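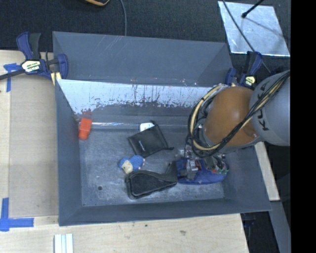
Stop letting your best operator record all the demos.

I know why labs do it. Ours did it too. Essam Samir can drive an arm through the remote rig like he was born holding the thing, so for 2 months he recorded nearly everything. Clean grasps, no dithering, straight lines in and out of the bin. Lovely to watch. And the policy we trained on it was brittle as glass.

Why? Essam doesn't miss. So the robot never saw a miss, never saw what you do after one. First time it came down a little off on a soft toy it just sort of hung there. Closed on nothing, went to the drop spot, opened on nothing. Very confident about it.

Then Despina Živković sat down at the controls. Zero hours of practice. Her first 40 demos were ugly — overshoots, regrasps, a zippered case shoved into the wall of the bin and fished back out. Somebody wanted to toss them. I argued for keeping every one and I'd argue it again, louder.

Because that's what picking mixed junk out of a bin is. Soft things, flat things, things with straps. A pouch lying flat is a different problem from a cup standing up, and a person who's fumbled both has taught teh robot more than one who has fumbled neither.

Yes, sloppy data can be just sloppy. Arben Bošković makes this point every time I bring it up and he's right that a demo where the operator gets bored and wanders is worth nothing. Fine. Throw those out. But a mistake plus a recovery is a lesson, and we keep filtering it away becuase it looks bad in the replay.

Same goes for moving the arm by hand, by the way. People who guide it by hand get smooth after a day and then everybody's demos look alike.

So what I'd like to see: rotate people. Put the new hire on it. 16 operators with bad habits of their own over one with none. And quit reporting demo counts like they mean something — 600 of the same perfect grasp is one grasp.

Essam disagrees with most of this. He's still recording, just less.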